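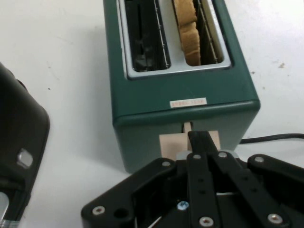

Home | Forums | Kitchen & Food | Search | Log in

Thread: Is the Stellia bread subscription worth it?

crumbledown
Stellia wants $20 a month for 4 frozen sourdough loaves. The site says the bread "stays fresh 150 days." Has anyone tested that? I'm suspicious of any number that round.

pdx_marl
I had it for a year. Toasts fine from frozen. Never kept one anywhere near 150 days, so no idea.

crumbledown
So the claim could be anything.

ovenmitt7
Five bucks a loaf isn't crazy. My grocery store charges more.

halfrye
Check the weight before you say that. Mine were 340 grams each. That's a small loaf — I got nine slices out of it.

ovenmitt7
Fair, I was thinking of a full-size one. Still beats driving across town.

pdx_marl
Disagree on size, it's plenty for one person. The Costora one is bigger but goes gummy in the middle.

halfrye
Gummy means you sliced it too soon after thawing.

pdx_marl
I gave it all night on the counter. It was gummy.

crumbledown
I'll buy one loaf at the store first, if they'll sell me just one.

Comments (2)

tinlid: They won't. I asked.

greta_b: Canceling took me three emails. Read the terms.

Contact | Terms | © Stuvura Forums | Back to top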